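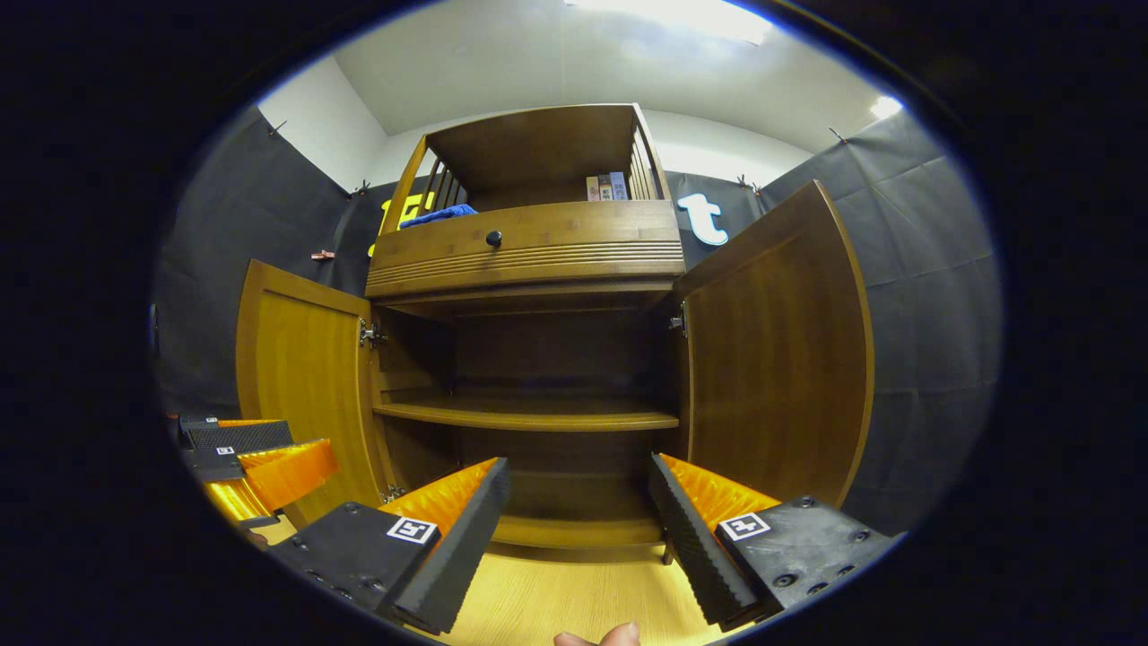
Carbon storage in wood products, also called the harvested wood products pool (HWP) or just the product pool, is the carbon that stays locked up in timber, bamboo, board and paper after the plant has been cut. Counted separately from carbon in standing forest. Sizes vary hugely, from roof beams down to receipts. Household furniture sits in the middle: a bamboo cabinet with two lower doors, a wide ribbed drawer and a slatted open top holds its carbon for as long as it stays a cabinet, books and all. Once burnt or rotted the carbon goes back to the air, mostly as CO2.

Background

Plants take CO2 from the air as they grow. When dry, wood is close to half carbon by weight. Felling does not release all of it at once — some leaves quickly (branches, roots, sawdust burnt at the mill), some goes into products and leaves slowly. The product pool grows when more carbon enters it each year than leaves, and shrinks when the opposite happens. A steady pool, however large, takes nothing further out of the air. This is often missed in advertising.

Bamboo is a grass, botanically. In some national accounts it is left out of the pool altogether, in others lumped in with sawn wood. No settled practice.

How it is counted

Most methods use a half-life: the time for half of a batch to go out of use. Paper is normally given 2 years. Panels and sawn timber are given decades. First-order decay is assumed, so the loss is fastest at the start and tails off, which fits paper fairly well and furniture rather badly. A wardrobe does not fade away from the first year, it sits there and then gets skipped.

The Fröhlich curve was proposed as a fix for this. It holds losses near zero for an opening period, then lets them rise. Opening period set at 9 years for furniture in the orignal version, later cut to 5 for flat-pack. Critics say the numbers rest on too few households. See Brirka survey, below.

Three questions decide most of the result:
Who counts the carbon, the country that grew it or the country that uses it.
Whether landfill is counted as storage.
What the half-life is.

Brirka survey

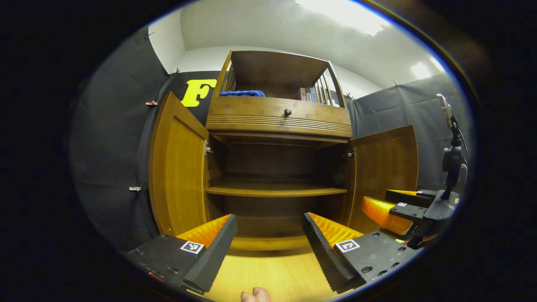
Household surveys are the main check on half-lives, as sales figures say what went in to homes but little about what came out. The Brirka survey, led by Mulugeta Mersha, covered 2000 homes in and near the town of Jinbridge. Every wooden item listed, with age where the owner knew it. Surveyors were told to open things up, because material differs inside and out, and an open cabinet with a light yellow wooden floor gives more to go on than a closed one painted over. Species still hard to tell by eye. Where in doubt, entered as "wood, unspecified", and this became the largest class in the results.

Main finding: furniture stayed in use longer than the tables assumed, but moved about a lot. Spare rooms, sheds, relatives. Second-hand pieces were often counted as new by the owner, which pulls the recorded age down. Mersha's report notes this and makes no correction for it.

A repeat was planned for the same homes. Funding ran out and only the Kikia district was done, in March, by a smaller team.

Substitution

Separate from storage. A wooden frame used instead of steel or concrete may avoid the emissions of making the other material. Avoided emissions are not carbon in the product and the two should not be added without saying so. Commonly done anyway. Substitution benefits also shrink as steel and cement production gets cleaner.

Criticism

Imogen Oakley has argued that the product pool draws attention away from the forest, where most of the carbon is. Harvesting an old stand to fill cupboards can leave less carbon stored overall for a long time, even where the furniture lasts. Others reply that this depends on what is cut and how soon it is replanted, and that bamboo, which regrows from the same roots after cutting, is a poor fit for the argument. Oakley accepts the point for existing groves, less so where forest was cleared to plant them.

Glues and transport are a further problem. Laminated boards use resin, emissions from which fall outside the pool and are reported under industry. Shipping likewise. A product can therefore look good in one table and middling in anohter.

See also

Forest carbon accounting
Embodied carbon
Cascading use of wood
Landfill gas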